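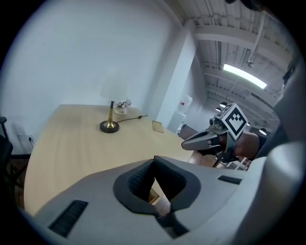 Romain Bodin

Table lamp flex runs across the tabletop — how to route it down to the socket?

I have a table lamp with a round black base, a brass stem and a white shade, standing on a light wooden table close to a white wall. The flex comes out of the base and crosses the tabletop, with a small black inline switch part of the way along. The wall socket is low down, just above floor level, and already has a black cable in it.

I would like the flex off the working area. The table is a Zundholm, with a rounded edge and no cable hole. The top belongs to the office landlord, so drilling is out. I have tried adhesive clips under the edge (Pichon, the small clear ones). They held for 11 days and then let go, I think on account of the curve.

Questions:
Can the inline switch hang below the table, or should it stay on top where it can be seen?
Which fixing holds on a rounded edge without marking the wood?
Is it acceptable to shorten the flex? There is 40 cm more than I need.

Lamp is a Himine, supplied with a moulded plug. LED bulb. Posted 2021-08-12.

3 answers

Sylvain Bouvier
Accepted

Taking the points in order.

Switch. It can hang below the top provided its weight is not pulling on the flex where it enters the switch body. Clip the flex on both sides of the switch, close to it, and leave a little slack between the clips. If you use the lamp daily you may prefer to keep the switch on top near the back edge. Both are fine electrically.

Fixing. Do not stick anything to the curved part. A flat adhesive pad touches a rounded edge along one line only and will peel. Go over the edge with nothing attached, and put the first clip on the flat underside, a few centimetres in. Clean the underside with isopropyl alcohol on a cloth, let it dry, press the clip for a full minute and leave it overnight before loading it. The underside is often left rougher than the top, in which case the adhesive will not take well. A small screw clamp with a felt pad on each jaw is then the better choice. It comes off without a mark if you do not overtighten it.

From there, run the flex along the underside to the nearest leg and down the leg with hook-and-loop ties, loose enough that a finger fits under them. Do not use wire ties pulled tight.

Length. I would leave it. Cutting a moulded plug off means fitting a rewirable one, with the correct fuse if you are in the UK, and in an office the lamp should be tested again afterwards. Make a loose figure-of-eight with the spare 40 cm and tie it once in the middle, under the table. At the current an LED bulb draws, heating in the loop is of no concern.

Romain Bodin
Underside is rough, so clamps it is. I have ordered 2 from Pandavia. Switch stays on top for now.

Guest 211

just turn the lamp round so the cord comes out at the back and drops behind the table. worked for mine

Sylvain Bouvier
Worth trying first — but check the table is not pushed hard against the wall, or the edge will pinch the flex every time someone leans on it.

Guest, not registered

I had the same problem in June and bought a rechargeable lamp. Not as bright.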